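Skernuvico Newsroom, Friday check-in, 10 a.m.

Great news first: the Tosomard newsletter passed 100 paid members, with 57 joining in October alone! Everyone was thrilled, and we agreed to keep it weekly.
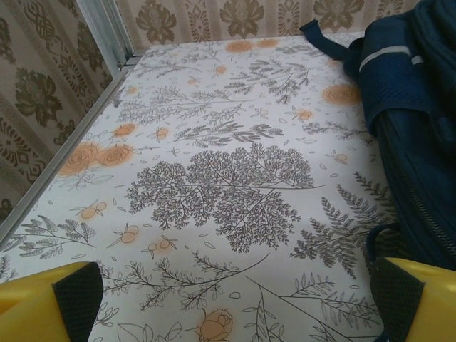

Fern-print table covering and patterned wallpaper

Piras ad deal: renewed for 3 months, lovely people to work with. Pastis podcast: 2 pilots recorded, both a joy to listen to. Launch date still open, to be picked up next Friday.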